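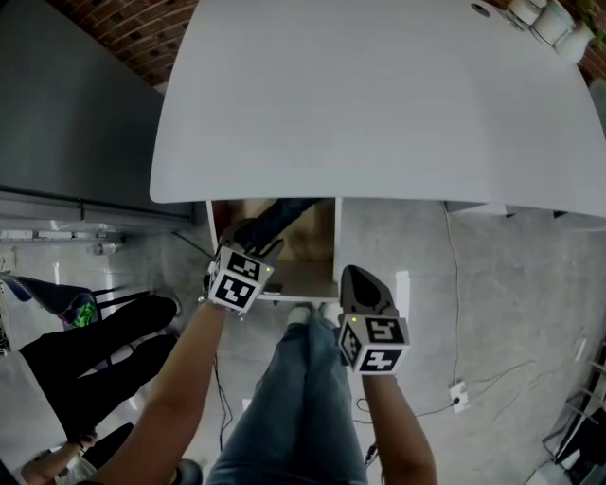 A large white desk with rounded corners against red brick, with an open compartment beneath the top and a cardboard box stored inside.

FOR RELEASE 2020-03-14

Holtell Opens Its Lodhi Workroom to Neighbors Who Need a Good Desk and a Quiet Afternoon

Holtell, the shared office and furniture workshop, is very happy to announce that Lodhi, its new workroom, is ready for visitors, and that anyone who has been trying to get a pile of paperwork done at the end of a kitchen table is warmly invited to come and try a proper desk for a change. The room has brick walls, and it has been fitted out with the Pinen line of desks, which Holtell has been building and fussing over since last August.

The Pinen desk is a simple, generous piece of furniture, with a broad white top and soft, rounded corners that are a good deal kinder to hips and elbows than the square ones most of us grew up with. Underneath is a storage space for the things people like to keep close by but would prefer not to look at all day long: a small box of odds and ends, a phone, the charger that goes with it, or last month's receipts (we all have them).

"We must have moved that storage space up and down more times than I would like to admit," said Zarmeena Marwat, who led the design work. "People kept telling us the same thing, that they wanted to be able to reach into it from their chair and see what was in there without getting down on the floor. So that is what we worked toward, and I am so pleased with where it ended up."

Tall cabinets and open shelves round out the furnishings, so there is room for the bulkier belongings too. Members who rent a desk by the month may leave their things in place overnight, and day visitors are asked to clear the storage space before they go home — the front desk keeps a basket for anything left behind, and it fills up faster than you might think.

Lodhi has 118 members signed up ahead of its opening, a number that has surprised and delighted everyone at Holtell. A monthly desk is $499, with coffee, tea and the use of the printer included. Every new member also receives 2 guest passes to share with a friend or a coworker.

"I came in to look at one desk and stayed until they were turning out the lights," said Conceição Cunha, a bookkeeper and one of the first members to sign up. "My papers finally have somewhere to go."

The Pinen desk will also be sold on its own through Merkance, the home and office store, for those who would like one at home. Delivery is included, and Merkance will carry the desk in and set it up wherever the customer would like it to stand.

Holtell has been making and repairing office furniture since 2000, and it still takes in older desks for refinishing at its workshop.

To arrange a visit to Lodhi, please ask for Leire Marín at the Holtell front desk. Questions from the press may be directed to Dénes Oláh, press office, Holtell.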